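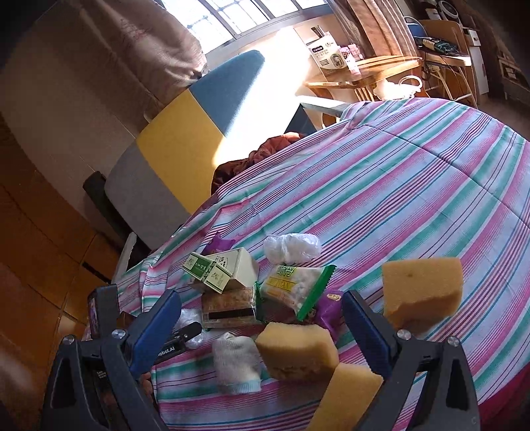

I have a theory that you can't sort out a bag by looking into it. You have to tip the whole thing out somewhere flat and face up to it, and in our place the only flat somewhere that's ever free in the morning is the bed. So that's where the bits and bobs bag went, the one that has been hanging off the back of the bedroom door for I don't know how long, getting fatter. Out came the yellow sponges, and a little white sock with a pale teal cuff (no sign of its mate, of course), and a white and green box with Chinese writing on it, and a packaged cake in clear plastic, all in together on my pink and teal stripes as if they'd been introduced at a party. I stood there with my cup of tea and had a bit of a laugh, and then I got on with it!

I should go back a step. We moved from Flallwood to Curkarport in September, and I was so proud of how I'd packed. Every carton had its room written on two sides in thick texta, and I had 12 of them lined up in the hallway by teatime the night before. But there's always that last hour, isn't there, when the proper boxes are taped shut and you're still finding things on windowsills and in the bottom of the pantry. Those things went into whatever bag was closest. I told myself I'd deal with them the first weekend. Then there was the new job, and the hot water playing up, and learning that the 152 doesn't stop at our corner after six (I walked home in my good shoes, up the hill, more than once), and the bag stayed on its hook.

My mum would never have stood for it. She kept a mending basket, a string tin and a drawer for birthday candles, and if you put a thing in the wrong one you heard about it over dinner. I used to roll my eyes. Now I'm the grown-up and I find I want a string tin quite badly.

Anyway, my way of doing it, for what it's worth. Food first. I don't like food in a bedroom at the best of times, and anything in a wrapper gets turned over so I can hunt for the date, which on some packets takes longer than you'd think. Next come the things that have a home already and just haven't been walked there. Sponges live under the kitchen sink, so off they go. Socks go in the drawer, and odd socks go in the front corner of the drawer where I'll see them every morning and feel guilty. What's left after that is the hard part, the little things that don't belong to any room, and I'm afraid I do dither over those. I'll pick one up, put it down, straighten the bedding, pick it up again.
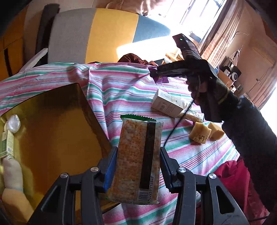

Kekeli Kwofie, who I used to share a house with, was ruthless about this sort of thing. If she couldn't think of where something lived before she'd breathed out, it went in the op shop bag. I tried it once and gave away the only tin opener. I'm a slower sort of person and I've made my peace with that.

What I have started doing is using one big open container as a halfway house. Anything that's headed for the kitchen goes in there, and when I've got enough to make it worth the walk I carry the lot down in one go. It's a small change but it's saved me no end of wandering up the hall with a single packet in my hand, forgetting what I went for, and coming back with the newspaper. I worked out on my phone that I'd done about 4,000 steps one morning without leaving the house, and I wasn't even vacuuming.

The bag itself I've washed and hung out. It's a good strong one from Yakubu, the fruit place near our old house, and I'm fond of it, so it can go back on the door as long as it behaves. I've promised myself it will only hold library books from now on. We'll see how long that lasts. The drawer in the hall table is next, and I opened it last night for a torch battery and closed it again very gently.

If you've got a good system for cartons and packets in a narrow pantry, please tell me, as mine has one deep shelf and everything short disappears behind the flour.

Last updated: September

Search this blog
Type and press enter

4 comments

Theophilus Addo
We've got the same pantry by the sound of it. I put a cheap baking tray on the shelf and pull the whole tray out like a drawer. Works a treat for the tea boxes.

Tetteh Aryee
The tin opener! I had to lend you mine for a month, Lakshmi.

Mohammed-Awal Wumbei
My wife pegs the odd socks to a line in the laundry until the other one turns up. There's one that's been there since before our youngest started school.

Lakshmi Poojary
Theophilus, the tray is going in tonight, thank you. And Tetteh, I gave it back with a jar of chutney, so I consider us square.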